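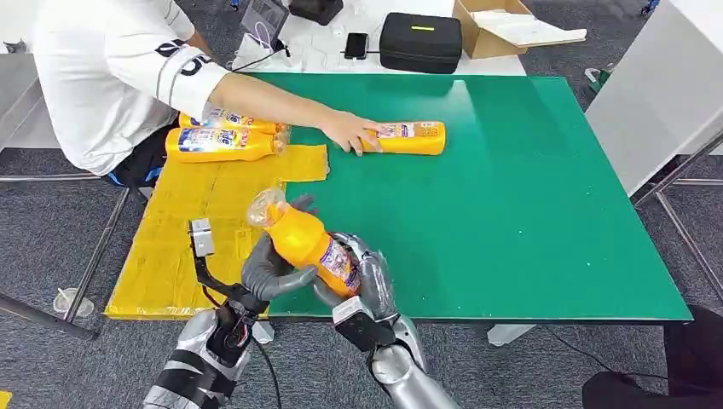 Would people really go without clean clothes before they'd ask for help paying to wash them, came the question after my last report, and could I please say more about that this time instead of sending another page of receipts. Fair enough! The receipts are still coming, they're in the second attachment, but I'll try to spend most of this report on what I've been seeing and hearing at the laundromat since spring.

The short answer is yes, they would, and for much longer than I expected. I went into this thinking that money was the whole problem. Money is most of it. But the people who use our free wash nights have told me about washing work shirts in the bathtub, about wearing things inside out, about one good outfit per kid that gets hung up the minute school is over. Several of them had been doing this for a year or more with a perfectly good laundromat four blocks away. When I asked what would have gotten them in the door sooner, what they said (in many different ways) was that they didn't want to fill out a form to wash their underwear. So I've thrown out the form. More on that below.

## Where things stand

Wash nights are running at Dantas Laundry on Farkevon Avenue, as planned, from five until they lock up at nine. We had 162 household visits between April and the end of September. That's visits, so a family that came four times is in there four times. By my sign-in sheet it was 41 different households, and I'd trust that number a bit less than the other one, for reasons that will be obvious when you get to the part about the sign-in sheet.

The grant application said 200 visits by the end of September. We missed it. I'd love to tell you it was all because of July, when Dantas had its water shut off for the street repairs and we lost three nights in a row, and that did hurt. Even without July I think we'd have come up short, though. The first two months were very quiet. There were evenings when I sat on the folding table with a roll of quarters and a book and finished the book.

What changed in June was the flyer. The first flyer said "Laundry Assistance Program for Qualifying Residents," which I wrote, and which I was proud of. The second one said "Free laundry. Bring your clothes. 5 to 9." I had it in the window at the corner store and on the board at the elementary school, and that week there was a line for the big machines.

## The form, and why it's gone

You'll remember that we agreed on an intake form with household size, income bracket, and a zip code. I used it faithfully through May. It took longer to fill out than it took to load a washer, the pens kept walking off, and I watched two people read it, fold it up, and leave. One of them has come back since. The other hasn't, as far as I know.

Since June I've been using a plain sheet where people put a first name or initials and how many loads. That's all. It means I can't give you the income breakdown that's in the reporting template, and I've left that page blank instead of guessing. I know this isn't what was signed off on, and I should have called the Grunder Fund office before changing it. I'm sorry about that. If you need something to put in the box, I'd be glad to do a short, voluntary, no-names survey for one month over the winter and report on that. I'd really rather not bring back the form.

The weak spot with the new sheet is that people sign in as "M" one night and "Mom of 3" the next, so my household figure is me squinting at handwriting.

## What we spent it on

Machine costs are the big one, naturally. Dantas gives us the double loaders at the price of a single, which they didn't have to do, and they've stuck to it even after raising prices for everybody else in August. Dryers cost more than I budgeted. I had worked it out on one dryer cycle per load, which shows you how long it's been since I used a laundromat. Anything with jeans or towels in it needs two, and a comforter needs however many quarters you have.

Detergent is the second line and it's under budget. I buy it on sale and we pour it out by the capful at the table. Early on I was putting out the cheapest powder I could find, thinking we'd stretch the money, and it clumped in the trays and Dantas asked me (very nicely) to stop. Liquid has been much less trouble. I also keep a fragrance-free kind in the closet for families with a baby or anyone with bad skin, and I've learned to say out loud that we have it, or else people won't ask.

A few smaller things that you'll see in the ledger and might wonder about:

- Mesh bags. For socks and baby clothes. These go home with people and that's fine by me.
- The rolling cart. People were carrying wet comforters from one end of the room to the other.
- Stain sticks. Hugely popular with anyone who works in a kitchen.
- A box fan, from July. It's hot in there.
- Library fine, mine, entered by mistake. I've paid it back, it's the last line.

## Duvudix

I have to talk about Duvudix, because it's a fair chunk of the equipment money and you asked for an update. It's the payment card system that Dantas was switching to in the spring, and the idea was that we'd load cards ahead of time and hand them out, so I wouldn't be standing there with quarters like a casino attendant.

It works now. It did not work in May. The cards we bought were for the newer readers, and half of the washers still had the older ones, so people would get a washer going and then find that the dryer wouldn't take the card, or the other way around. For a few weeks I had cards in one pocket and quarters in the other and a little map I'd drawn of which machine took what. The replacement readers went in during August and we haven't had a bad night since.

What I like about the cards is something I hadn't thought of when I wrote the application. Everybody in the laundromat uses them now. So our people tap a card and start a load and look exactly like the person next to them — there's no roll of quarters being counted out into anyone's hand. One woman told me that was why she started coming at the busy hour, when before she'd wait until it was almost closing.

What I don't like is the minimum reload. We can't put less than a certain amount on a card at a time, so there are always a few dollars stranded on cards that went home in somebody's purse. I've asked for cards back at the end of the night and most people are good about it. Please treat the leftover balance as spent. I don't want to chase anyone for two dollars.

## Things I didn't see coming

The waiting. I'd planned for the washing and not for the hour and a half that goes with it. Kids get wild in there by seven o'clock. I started bringing crayons and the backs of old printouts, and later a deck of cards, and now there's a regular Uno game going by the change machine that I'm not allowed to win. It has cost next to nothing and I think it's why some families stay and fold instead of stuffing everything in a bag hot and running for the bus.

Folding, also! I had no idea how strongly people feel about folding. Fitted sheets have brought total strangers together and also, once, nearly the opposite.

And bedding. In the application I wrote about school clothes and work clothes. A lot of what comes in is blankets, mattress covers, bath mats, the heavy stuff that can't be done in a tub. It takes the biggest machines and the longest dry times, and it explains a good part of why the cost per visit came out higher than what I'd projected. I'd like to keep saying yes to it. If we had a limit on loads per visit, bedding is what people would leave at home.

Our limit right now is three loads, and I'm soft on it.

## What I'd like to do next

We've got enough left to run through January at the current pace, and a little past that if the weather keeps people in. There are three things I'd like your okay on, and I've put them in the order I care about them.

First, add a morning. The people who work nights can't come between five and nine, and seven families have asked me about it on their own. Dantas is open from six and says the place is dead before ten. I can cover mornings myself twice a month, starting in November.

Second, move what's left in the printing line over to dryers. The flyer that works is black and white and fits four to a page, so I'm not going to use that money on printing.

Third, lower the target. I put in 200 for the first six months and I'd like to put in the same number for the next six, and not the higher one that's in the application. I think we can hit it. The higher one was written by a person who had never sat through a quiet evening in May.

I also owe you the insurance certificate. It's the updated one with the Farkevon Avenue address on it, and the copy I scanned came out with the bottom missing, so I'll send a better one before the end of the month. If anybody from the fund wants to come by on a wash night, come closer to six than to five, and park in the back, the meters out front run until eight.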